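# Folding with the Wastov hand grippers

The Wastov pair rents for 291 a month, and most of what you get out of it depends on how you set up the bed or table first.

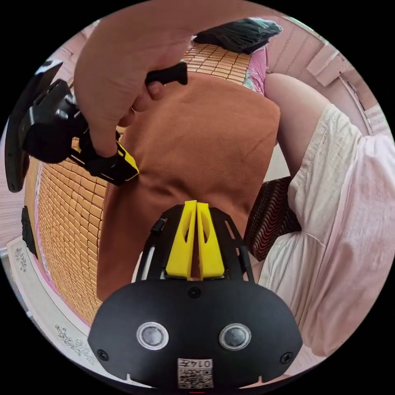

- Start with one thick towel. Thin cotton slides out of the fingers until you get the feel of them.
- Keep the stack to 5 pieces or fewer.
- Squeeze, lift, then move. Dragging rucks up whatever is underneath.
- Wipe the finger plates with a damp cloth after fleece - lint makes them slip.
- Charge both units overnight.

Kibet Odera bought his set outright for 2,549 and still folds fitted sheets by hand. I'd rent for a month before paying that.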